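7 min read

The Woman Who Folds Everything

14 comments | 297 shares

Tracey Kershaw has the kettle on before I've got my second boot off. "Leave them anywhere," she calls from the kitchen, which is a funny thing to hear from someone who spends her working life putting other people's stuff where it belongs. Her house in Listelmont is not tidy in the way I was expecting (I'd vacuumed my car before driving over, that's how nervous I was). There are newspapers on the stairs and a bike in the hall. The linen closet, though - oh, the linen closet.

I'd asked to see it first and she made me wait until after the tea.

Tracey ran the laundry at the Clundavness, a big old lakeside hotel, for most of her thirties and forties. She started in June, at the very start of the summer rush, with no training at all. "They gave me an apron and pointed," she says. "On a changeover day we'd do 2000 pieces. Sheets, cases, covers, towels, those awful little bath mats. I cried in the boiler room the first week. Then I got good at it, and then I got bossy about it."

These days she teaches a Saturday-morning sort of class, except it moves around depending on when she can get the hall, and she goes into people's homes and helps them sort out their bedding. I thought that sounded like a very small thing to build a business on. She laughed at me pretty hard for that.

"Everybody's got a closet they don't open when company's over," she says. "And it's always sheets. You open the door and it's one big lump. Half of it doesn't fit any bed in the house!"

So what do people get wrong? She puts down her mug for this one. Size, she says. They try to handle a big piece of bedding the way they'd handle a shirt, flat on a table or on top of the bed, chasing the edges around. Her way is to get it up in the air first. Let it hang and let the weight do some of the work, then take hold of the hem with both hands and see what you've got. 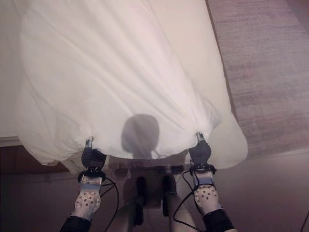 "You're looking for where it wants to fall," she told me, and then she told me again, because I'd written it down wrong. If the fabric is bunching on one side, your hands aren't level or you've grabbed the hem at two different depths. Slide along the edge until you find the corner. Don't yank. She is very firm on yanking, which she blames for most of the torn seams she sees.

Duvet covers get their own lecture. She learned her method from a coworker named Escobedo, who could do a king size alone in less time than it took Tracey to find the opening. Turn the cover inside out, reach in, take the two far corners of the duvet through the cloth, and shake the whole thing down over itself. I said I'd seen that one online. "Sure you have," she said. "Did you do it?" I had not done it.

We did it in her back bedroom, and I'm happy to report I only got lost inside the cover once. My arms were aching by the end! Tracey has pretty strong opinions on fabric too. She likes a thin plain cotton that's been washed 100 times and she has no patience for satin, which slides off the pile. White is her favorite, "so I can see what I'm dealing with," but she'll fold your dinosaurs and your football teams and not say a word.

And then, finally, the closet. Three shelves, all the folded edges facing out, each set tucked inside one of its own pillowcases. I went home and tried the pillowcase thing that same night. My husband asked if I was feeling okay.

I asked if she ever misses the hotel. She thought about it for a while. She misses the big folding table, she said, and the smell at six in the morning, and having somebody on the other end of the sheet. "You get a rhythm with a person. You walk in, you walk out, your hands meet. Me and Escobedo could talk through a whole divorce doing that." She's not going back, though. Her knees wouldn't have it.

Her next class is at the hall in Drisomcombe, and she asks that you bring one fitted sheet, the worst one you own. I've already picked mine out.

Posted Jan 19, 2025

Share this story | 14 comments

We use cookies to make this site work better for you. By continuing to browse, you accept our cookie policy.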